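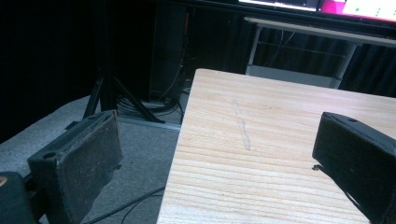
**Hjaltested handheld gripper kit: worth it or not?**

**marrowfat_808** · November 6, 2022

Right, I've had the Hjaltested kit since July and I keep getting messages asking whether to buy one, so I'm putting it all in one place.

You get the hand-held gripper, two sets of finger pads, a camera mount, and a licence for the Lilex software, which turns your recordings into something an arm can learn from. Setup took me an evening. Lilex found the camera first go (I'd blocked out a whole weekend, so that was lovely!) and the calibration card is idiot-proof.

The good: it's light, the trigger is smooth, and my wrist doesn't ache after a long session any more. The old one I had from Pelby was like carrying a kettle round all day.

The bad: the pads. The black facing picks up every bit of grit and lint going, and the edges start to fray and lift. I wipe mine down and they still look dusty five minutes later. A spare set is £30 and I think that's cheeky.

---

**tinfoil_ted**

Agree on the pads, disagree on the price. Thirty quid for a set that lasts me months is fine. Are you working over carpet? I moved everything on to lino and the fluff problem more or less went away.

---

**quietgears**

I'll be the grump then. I sent mine back. The fingers are far too chunky for anything fiddly, I couldn't pick a washer up off a flat board without three goes at it. If you're doing blocks and cups, great. If you're doing small parts, get the Rititz one and put up with the weight.

---

**marrowfat_808**

> Are you working over carpet?

Yep, grey office carpet, and I'm not ripping it up for a gripper, sorry! Fair point though, I might try a mat.

@quietgears I do washers with mine. You have to come in low and let one finger sit on the board first. Took me a while to get the knack.

---

**quietgears**

If I need a knack then the arm's going to learn the knack as well, and all my wobbles with it. I'd sooner have thinner fingers.

---

**bramblejam**

Newbie question, does Lilex cope with a dim room? We've got dark curtains up all round ours and I don't really want to buy lights on top of everything else.

---

**tinfoil_ted**

It copes but tracking gets jumpy. Turn the exposure up in settings and move slower than feels natural. Black fingers in a dark room are hard work for your own eyes too, I stuck a bit of white tape on the outside of mine.

---

**marrowfat_808**

What Ted said. Also check your monitors, a bright screen in the background can throw the auto exposure right off. I lock mine by hand now.

---

**bramblejam**

Ooh, hadn't thought of the screens. Is the 90 day return thing real?

---

**quietgears**

It's real, I used it. They paid me back in 4 days, and I can't fault them on that. Keep the box, they do ask for it.

---

**bramblejam**

Ordered one. With a spare set of pads, sorry marrowfat.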